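Stastik: questions I keep getting

I'm Csenge Győri and I look after Stastik, a small tool for simulating what goes on inside a cell when there are only a handful of molecules to play with. I wrote most of it during my PhD, so the answers below are mine, and so are the bugs!

What does it do, in plain words?

You give it a list of reactions (A binds to B, C falls apart, a gene switches on) with a rate for each, and it plays them out one at a time, rolling the dice at every step. Run it twice and you get two different histories. Run it 1,000 times and you start to see the spread, and for things like gene expression the spread is usually the interesting bit.

Why not just use differential equations?

Often you should! If your protein is there in the thousands and you only care about the average, a set of ODEs will get you there in a fraction of the time. I reach for Stastik when something in the model is rare: a single promoter, a few copies of a messenger RNA, that sort of thing. You can also mix the two, though I'd call that part of the code a bit young.

Do I need to be able to program?

Not really. Model files are plain text and look much like the reactions you'd scribble on paper. If you want to sweep over parameters you'll need a short script, and there are a few in the samples folder you can pinch.

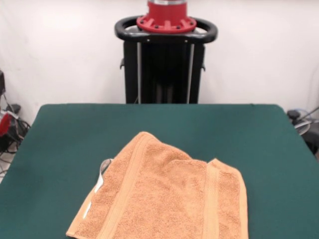
Can I import my SBML models?

Yes, mostly. Species, reactions, compartments and simple rate laws all come through. Events with delays don't, and you'll get a warning with the line number. Fadelport, the converter that ships with Stastik, does the work, and you can run it by itself if you only want to tidy up a file.

My simulation has been running all night. Is it stuck?

Probably not. The usual culprit is one very fast reversible reaction (binding and unbinding, nearly always) eating up all the steps while everything else waits its turn. Look at the firing counts in the log. Somebody sent me a model with 2,148 reactions in it and a single dimerisation was hogging the lot. Try the Bolden option, which lumps fast pairs together. It's an approximation, so please compare it with a short exact run before you trust it.

Why do my results change when I reorder the reactions?

Same seed, different order, different dice. The individual runs will change but the averages shouldn't, given enough of them. If the averages do shift, send me the file, as I'd very much like to see it.

How many cores can it use?

As many as you've got, one run per core. I test on 8. A single run won't go any faster with more cores, I'm afraid, and I've no plans to change that.

What units are the rates in?

Molecules and seconds, always. If your numbers come from a paper in micromolar you'll have to convert them, and you'll need the volume of the compartment to do it. I get this wrong myself about once a month.
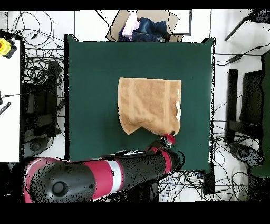
Szeged, 3rd August

Version 13 is out, so a few of the answers have changed and I've added the ones below.

What's happened to the old plotting window?

Gone. It broke with every system update and I was tired of fixing it. Results are now saved as ordinary CSV files and you can plot them in whatever you like. If you loved the old one, stay on version 12, but it won't get any more fixes after November.

What is the Nyitrai format?

A more compact way of storing long runs. It keeps only the changes between steps, so files for quiet models shrink a great deal. Busy models hardly benefit at all. It's switched off unless you ask for it in the settings file.

Will my old model files still work?

They should. The one thing to check is any species name with a space in it, which used to be let through and now gives an error. Swap the space for an underscore and you'll be fine.

Can I use it for teaching?

Please do! There's a toggle switch model in the samples folder that runs in a few seconds on an old laptop, and students seem to enjoy watching it flip.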